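# In defense of the open wire shelf

When I moved to my apartment in Breninley, I had 13 boxes and one big closet. My sister Aleksandra Pawłowska told me that a closet is the best friend of a small home, and for seven years I believed her. Now I think the closet is where things go to be forgotten. Last May I emptied mine and found three staplers, all of them bought because I could not find the one before.

People say that open shelves look messy and collect dust. Both are true. Mesh is also annoying to clean, and small pens fall through the holes. But I dust in any case, and a mess that I can see is a mess that I will fix, usually on Tuesday evening. Behind a door it can grow for years. My cousin says I should simply learn discipline - maybe so, but I am 50 years old and it has not come yet.

I do not say that everything should be open. Medicine and tax papers can stay behind a door, and my winter sweaters too. For the things I use every day, I want no door between me and them.

Where the shelf stands is also important. Most people put it on the floor, and then they must bend for half of what they own. I prefer it on top of a table, toward the back, so the low part comes near to the hand. A tall black mesh one on a small white standing desk is enough for a corner, and something yellow at the front of it can be found from across the room. The desk loses some space, of course. I accept this loss, and I write my letters in the kitchen.

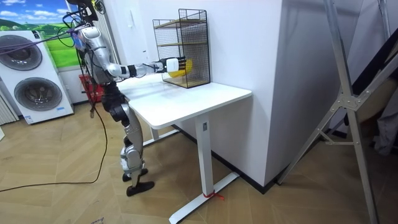
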